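Pivamgate

Pivamgate is a tabletop manipulation kit sold by the automation firm Carkberg. It is made up of a single robot arm with a two-finger gripper, a set of cameras, a control computer and a software package for recording and replaying handling tasks. The kit is meant for laboratories, colleges and small workshops that want to try robot handling of light goods before buying a full production cell. It is sold outright or on a rental plan, and the current release is version 2.

Contents
History
Hardware
Operation
Software
Service and rental
Reception
See also

History

Carkberg began as a repair shop for packaging machines in Cunha. Its customers often asked for help with soft or flat goods, such as cloth, bags and sheets of card, which the packaging machines handled badly. The firm built a first version of the kit for its own test bench and lent it to two customers. The loan units had suction cups instead of fingers and were returned with complaints about dropped fabric.

The second version replaced suction with a parallel gripper and added a second camera. Sales began in August through Uvwood, a dealer in laboratory furniture and equipment, which still handles most orders from schools. The name Pivamgate was first used for the software alone and was later applied to the whole kit.

Hardware

The arm is mounted on a stand next to the work table. It is supplied with its gripper fitted, and the fingers can be changed with a hex key. Short fingers are standard. A longer pair is sold as an extra for deep trays.

The table is not part of the basic kit. Carkberg recommends a plain, matte surface in a single dark color, as shiny tops cause errors in the depth readings. Many owners put a cloth over an existing table. The maker's guide asks for the cloth to be pulled smooth and fixed at the corners.

One camera looks down at the table from the robot's side, and another is fixed so that it covers the gripper and the goods from a different direction. Both are connected by cable. The emergency stop is on its own lead and must be placed within the operator's reach. Cables are supplied in one length only, and users with small tables usually have a good deal left over on the floor. Uvwood sells a floor channel for this purpose.
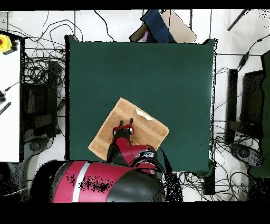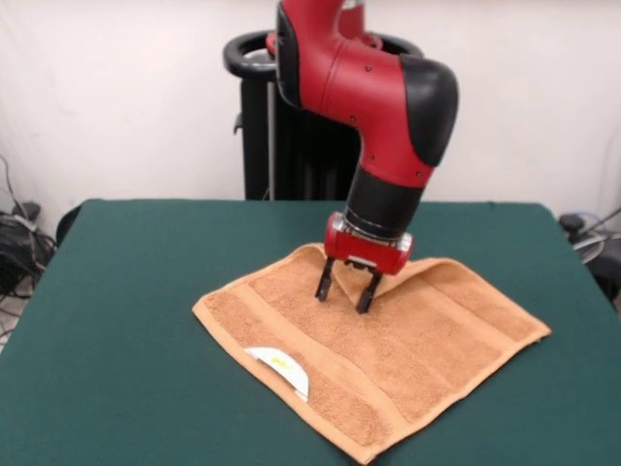

A red and black arm with its two-finger gripper at a flat tan item on a green tabletop.

Operation

A task is set up by demonstration. The operator guides the arm through the motion, opening and closing the gripper with a foot pedal, while the cameras record. A set of 30 demonstrations is the suggested starting point for a simple job such as picking up one kind of item and moving it to a tray. Jobs with cloth normally need more, because the same piece seldom lies the same way twice.

After recording, the operator marks failed attempts and removes them. The software then builds a task file, and the arm can be run at reduced speed for checking. Full speed is locked until a check run has been saved. Changes to the lighting, the table covering or the camera position usually mean that part of the recording has to be repeated.

Thin items on a flat surface are the hardest case named in the manual. The fingers have to come down close enough to the table to get hold of the material without pressing into it. The software has a setting called soft floor, which limits the downward force near the table. It is switched off when the kit is delivered and has to be turned on for each task.

Software

The software runs on the supplied computer and does not need an internet connection. Recordings are kept as separate files for each camera, with the arm positions in a plain table that can be opened in a spreadsheet program. Version 2 added side-by-side playback and a way to trim the start and end of a recording. The first version could only delete a recording whole.

Task files from the first version can be opened but not edited.

Service and rental

The rental plan costs $415 a month, including delivery and one replacement pair of fingers. The shortest term is three months. Buyers receive a day of training at the Carkberg workshop in Cunha or, for an added fee, at their own site. Repairs to the arm are done at the workshop. Cameras and cables are sent by mail and fitted by the user.

Reception

Uvwood surveyed 54 users of the kit after the release of version 2. Most rated the gripper and the playback screen well. The common complaints were the single cable length, the slow check run and the printed manual, which still showed menus from the first version. Several colleges asked for a smaller stand. Carkberg has since replaced the manual, and the stand is unchanged.

See also
Robot end effector
Programming by demonstration
Parallel gripper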